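Section 5. Getting your shapes to line up

If you have come here straight from Section 4, you should have a page with a few shapes on it and at least one line joining them. Keep that page open, because we are going to use it again. If you skipped ahead (plenty of people do, and that is quite all right), just make a new page in Flelleck and drop four or five boxes on it anywhere you like. The messier the better!

Flelleck has two ways of keeping things tidy. The first is the grid, which belongs to the page. The second is the spacing rule, which belongs to the layer. They get along well most of the time, but when they disagree the grid wins, and a good many of the letters we get at Wimorar come down to that one fact. So we will set the grid first and the spacing rule after it.

5.1 Setting the grid

1. Click once on a blank part of the page so that no shape is selected.
2. Open the Page panel on the right and choose Grid.
3. In the Step box, type 10 and press Return. Leave the units on millimeters for now.
4. Turn on Snap to Grid. Your shapes will stay where they are. Only shapes you move from now on will snap.
5. To bring the older shapes along, choose Select All from the Edit menu, then Settle on Grid.

Note: Settle on Grid moves each shape to the closest grid point by its top left corner. If you would like the centers to land on the grid, hold down Option while you choose the command. Maribel Arango, who wrote the first version of this guide, always worked by centers, and the sample files still follow her habit.

5.2 Placing pictures on the page

Pictures behave just like shapes once they are on the page, with their own edges and their own snap points.

1. Drag both picture files from their folder onto the page together.
2. Choose Stack from the little menu that pops up, and Flelleck will put one under the other at the same width.
3. Click under the lower picture and type a caption. It will stay attached to the pair if you move them later.
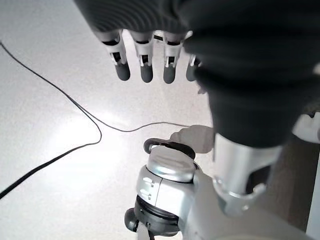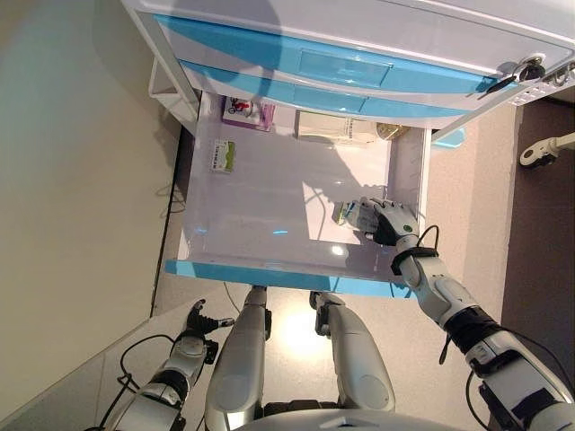
Figure 5-2. Two pictures stacked on the page: robotic fingers (top) and a cabinet with an open drawer (bottom).

Caution: Changing the width of one stacked picture changes the other as well. If you want to size them separately, choose Unstack before you touch the handles – the caption will go with the lower picture.

5.3 Setting the spacing rule

Now for the part people come to this section for. The spacing rule decides how much room Flelleck leaves between neighbors when you run Arrange.

1. Click the name of the layer in the Layers list.
2. Choose Spacing, then Between Neighbors.
3. Type 2 in the box and press Return.
4. Choose Arrange from the Layout menu.

If the gaps come out wider than you asked for, look back at the grid. A step of 10 millimeters can't give you a gap of 2, so Arrange rounds up to the next grid point. Turn off Snap to Grid and choose Arrange again, and the shapes should draw in close.

Note: Labels count as part of a shape. A long label that hangs over the side of its box will push the neighbors away even though the boxes themselves have room to spare. Turn on Show Bounds to see the true outline, and either shorten the label or choose Wrap Inside.

Caution: Arrange works on the whole layer, including shapes you have hidden. On pages with more than 200 shapes it can take a little while, so save your work first and let it finish before you click anything else.

5.4 Keeping your settings

Once you have the page the way you like it, choose Save as Starting Page from the File menu and give it a name. Files brought over from Breathnach keep their own grid and will ignore your starting page until you choose Replace Page Settings.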